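Robotics Club: Two-Hand Task Now in Room 206

The bimanual group has moved from Room 205 to Room 206 for the rest of the term. The bench there is longer, and both arms can stay mounted between sessions. Members who have a key card for 205 need to have it recoded at the front office before they can get into 206.

Work since September has gone into the two-hand handling task for the Sulareck meet at Clandthorpe. The rules were revised over the summer. Last year a team could score full marks with one hand holding an item still and the other doing all the work. Under the new rules both hands must be in contact with the item before it leaves the table, and an item that tips past the judges' mark scores zero for that attempt. Each team gets 3 attempts per item and keeps the best one.

The group has split the task into four stages: approach, close, lift and place. Approach is the stage getting most of the bench time at present. The two hands have to come down on either side of a lidded food container without the fingertips meeting over the top of it. The planner treats each hand as a single block, so it does not know where the fingers are once they start to curl. Embla Hägglund has written a check that stops both arms when the planned fingertip paths come too close. It is slow, and it stops the arms more often than it should, but it can be left on during practice runs.
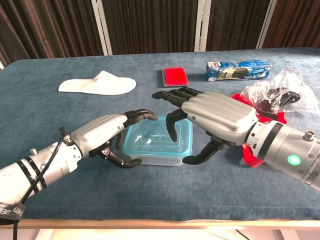 Thumb position is the second open item. The thumbs are set before the approach begins and do not move again until the close stage. If they are set too low they reach the cloth first and the force reading is useless from then on. Blomqvist, the control program the group uses, allows a separate start pose for each hand, and the start poses are now stored in the shared folder under the name of the item. Do not edit a pose file in place. Save a copy with your initials and note the change in the log.

Close and lift will be run at low speed until the approach check has been tuned. The place stage has not been started.

The small-parts group is still using the Plerkurmont kit in Room 205 and has bench space for two more members. No coding background is needed for that group, but new members must complete the bench safety sheet first.

An open practice session will be held on 14th November in Room 206, starting after last period. Attempts will be scored by the meet rules, with members taking turns as judge. Bring a laptop with the current version of the log viewer installed. The score sheets are 21 lines long and should be filled in by hand, then handed to Embla at the end of the session for entry.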